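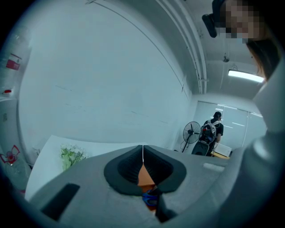

Slide 2: White walls, and why I love them

Hi everybody, I'm Sunee Chuensuk. Start with the room on screen, big and bright and mostly white. Ask who works in one like it. (Wait for hands. There will be lots!)

Point to the wall first. It has faint marks and smudges on it, and I want people to lean in and look for them. A white wall keeps a diary. Every chair back and elbow gets a line in it sooner or later, and I think that's wonderful, but you do have to decide how much of the diary you want your visitors to read.

Then the far end, with the glass and all that light coming in. Say it slowly: light from one end, white on the side, and the whole room gets a share.

Slide 3: What we did at Kota

Our own office at Kota was 940 square feet and painted brown. Brown! Paweena Limsakul talked us into white, and I will thank her for it until I retire. Paint and rollers came to $234. We did it over two evenings in December with the heat off and a lot of noodles.

Mention the pipe. We had one running along the top of the wall and argued for a week over boxing it in. We painted it pale and left it alone — best decision of the job.

Slide 4: Ceiling lights

Keep this short, I always run over. Fluorescent fixtures look much brighter once the walls go white. We switched off every second one at our place and people stopped squinting by lunch. Leave detectors alone, don't paint them, don't hang anything near them.

Slide 5: Keeping it clean

Soft sponge, warm water, tiny drop of soap. Work from the bottom up so drips don't streak. Try a patch behind a door first. Keep a jar of the same paint with the date on the lid — ours says 113, the shade number, and I'd be lost without it.

Pass the sample cards around now. Questions until 4:30, then Paweena takes over with the blinds.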